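抓取夹子时夹爪失力后突然全力闭合，差点夹到手，求排查思路

Nazar_V　　楼主　　发表于 2019年2月11日

先把情况说清楚。台面抓取这套东西跑了一段时间，任务很简单：从厨房台面上把黑色的厨房夹拿起来，换个位置放下。前面一直没大问题，换了夹爪固件以后开始出怪事。 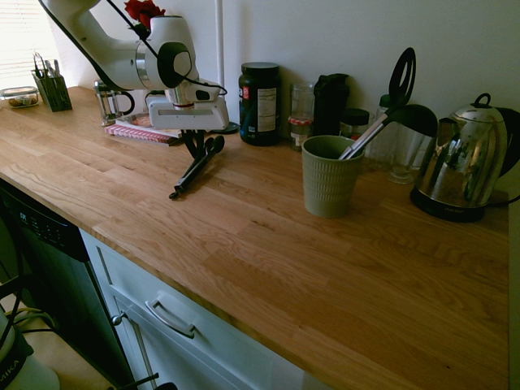
故障过程是这样的：手臂下到预抓取位，夹爪应该张开到设定宽度，再往下走一段闭合。出问题那次，夹爪到位以后没有反应，上位机显示目标力为 0，状态字是“就绪”。我等了一会儿，以为指令丢了，就把手伸过去想把夹子摆正。手刚碰到夹子，夹爪自己合上了，用的是最大力。食指指甲边上擦破一点皮，没有大事，但是吓得不轻。

日志里能看到的东西：
闭合指令发出去一共 3 次，前两次没有应答，第三次有应答。
从第一次发出到真正动作，中间隔了 576 毫秒的那条是正常重发，后面还有一段空白，空白里什么都没有记录。
力上限参数在动作前被写成了默认值，我没有写过这个参数。

控制器是 Jirko 的，夹爪驱动板是 Etamby 的，中间走 485。急停在我左手边，当时没来得及按，手缩回来的时候它已经松开了。

想问两件事：一是力上限为什么会自己回默认值，二是有没有办法让它在通信异常之后不要补执行旧指令。

Stepan_T　　2楼

先说安全。手伸进去之前手臂有没有断使能？如果没有，那技术问题可以晚点再谈。“状态字就绪”不等于不会动，就绪的意思恰恰是随时可以动。

Nazar_V　　楼主　　3楼

没有断使能。这点我认。平时摆东西嫌重新上使能要等，就直接伸手了。

uliana_skoryk　　4楼

力上限回默认这个我遇到过，同一家的驱动板。我那边的原因是驱动板掉电重启了。手臂那侧供电没断，所以上位机看不出来，板子自己重启完以后参数全是出厂值，然后它把队列里的闭合指令执行了。

你看一下板子的上电计数，菜单里有。正常开机一次加一，如果今天只开过一次机却多了，那就是中途重启过。

另外看看夹爪的线。如果线是走在手臂外面的，手腕转到某个角度会绷紧，插头松一点就会瞬断。

Nazar_V　　楼主　　5楼

黑色的线确实是沿手臂外侧走的，到手腕那里。我去看上电计数。

老周修设备　　6楼

我不太同意楼上的说法。驱动板重启以后队列应该是空的，RAM 都清了，哪来的旧指令？第三次指令有应答，说明板子当时已经起来了，它执行的就是第三次那条，不是补执行旧指令。楼主第二个问题的前提可能不成立。

uliana_skoryk　　7楼

回6楼：队列不一定在驱动板上。他中间有没有网关？我那套有一个串口网关，自己带缓存，板子起来以后网关把存着的一股脑发下去。日志里只看得到上位机什么时候发，看不到网关什么时候转。

老周修设备　　8楼

有网关的话另说。楼主没提网关。

Nazar_V　　楼主　　9楼

有网关，Zakharchenko 那个老型号。主楼漏写了，抱歉。

上电计数看了，今天我只开过一次机，计数加了二。所以中途重启过一次。

Stepan_T　　10楼

那基本清楚了：线瞬断，驱动板重启，参数回默认，网关缓存放出来，夹爪按默认力合上。你的手刚好在里面。

建议按这个顺序做：
1. 先停用，别再跑了。
2. 网关缓存关掉，或者设超时，超时的包直接丢。我这里设的是 400 毫秒。
3. 上位机每次闭合之前回读力上限，跟设定不一致就报错停下，不要自动重写以后继续。
4. 线重新固定，手腕处留余量。
5. 手伸进去之前断使能。每次都断，没有例外。

hollenstein　　11楼

第3条我有不同看法。每次回读会拖慢节拍，我们在 Sturndale 的线上试过，后来改成只在检测到重启标志时回读，效果够用。Etamby 的状态字里有一位是“上电后未配置”，读这一位就行，反正状态字本来就要读。

Stepan_T　　12楼

产线可以这么做，产线有围栏。他这是开放台面，人就站在旁边，慢一点没关系。而且那一位在旧固件里是没有的，新固件里对不对也没人保证，他刚换的固件。

hollenstein　　13楼

有围栏也会有人开门进去。我的意思是回读也不能当安全措施用，软件检查拦不住硬件问题。真要管用，就在硬件上限力，驱动板上有个电流限制的跳线，出厂是放开的。跳到最低档，掉不掉电都一样。

Stepan_T　　14楼

跳线这条同意，应该排到第一条后面。回读我还是建议留着。

Nazar_V　　楼主　　15楼

跳线找到了，在板子背面，要拆夹爪外壳。最低档标的是 30%。有个疑问：厨房夹这种金属或者带弹性的东西，力太小会不会夹不住，半路掉下来？

老周修设备　　16楼

掉下来比夹手强。台面上掉个夹子能怎么样。你那个台面上玻璃的东西先挪走，手臂下面那几本书也拿开。法压壶离手臂太近了，砸一下就是碎玻璃。

uliana_skoryk　　17楼

夹不住就换指尖的胶垫，摩擦大一点，不用靠力。电水壶也挪走吧，跟抓取没关系，放在同一个台面上总归不好。

Nazar_V　　楼主　　18楼

收到，都挪。更新一下进度：

线拆下来看了，手腕那头插头的锁扣有一边裂了，轻轻一拽就能退出来一点。用手晃插头，驱动板的灯会灭一下再亮，重现了。重现的时候手臂已经断使能，夹爪里面没有放东西。

网关缓存已关。跳线改到最低档。插头等新的。

还有一个没弄明白：换固件之前插头应该也是松的，为什么以前没出过事？

老周修设备　　19楼

旧固件上电以后可能要先收到一次回零才肯动，新固件把这个取消了。我是猜的，你去翻一下更新说明。

hollenstein　　20楼

不用猜，可以试。刷回旧固件，晃插头，看它重启以后接不接闭合指令。夹爪里放块海绵，别用手试。

Nazar_V　　楼主　　21楼

新插头到了以后我按20楼的办法两个版本各试一遍，旧插头先不扔。结果回来贴。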